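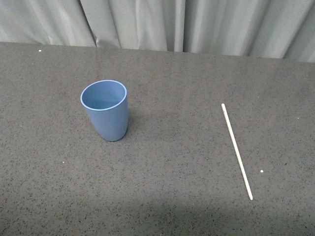
Dark speckled tabletop against a pale gray-green curtain.

Fix the drains before the next roof comes off
By Oranuch Yimyam
6 July 2024

The flood in Sangkhawat this May was reported as a weather event. The rain was heavy, but the district has had heavier rain with less damage. What changed was the ground under it. In the lower part of town, water that once spread over open fields now arrives at a culvert built for a much smaller area, and it arrives all at once.

The main canal has 16 road crossings between the market and the river. Most were sized when the land along the Binen road was still planted. The land has since been paved, and the pipes have stayed the same. A pipe that carries its design flow when clean carries far less when a third of its depth is silt. Water then backs up behind the crossing, tops the road and enters houses on the low side.

The district's answer has been relief: rice, blankets, roofing sheets and a cash grant to each household on the list. I have no objection to any of these. My objection is that they are paid from the same budget line as drain maintenance. Every large payout in the wet season reduces what can be spent on clearing in the dry season, and this raises the odds of the next payout. Nearly 1000 people were moved to school buildings in May. The clearing crew that year consisted of two men and a hired excavator.

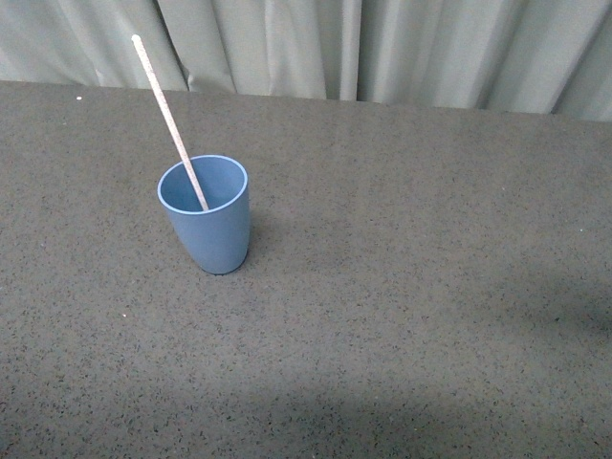
Light blue plastic cup with a thin wooden stick.

Three changes would cost little compared with another evacuation. First, split the budget line, so that relief money can't be taken from the drains. Second, survey each crossing before the rains and post the silt depth on a board beside it. A marked pole and a notebook are enough for this work. Third, require any new paved lot above a set size to hold its own runoff for 30 minutes before release. The town of Briro already writes this into its building permits, and builders there have managed to comply.

Some officials prefer a new pumping station at Flasell. Pumps have their uses where the river stands higher than the town. They do nothing for water that can't reach them, and in May the worst flooding was upstream of the proposed site. A station would also need fuel, spare parts and a trained operator on call through the night, all drawn from the same small budget.

The next draft budget should show drain clearing as its own entry, with a figure beside it and a date by which the work must be done.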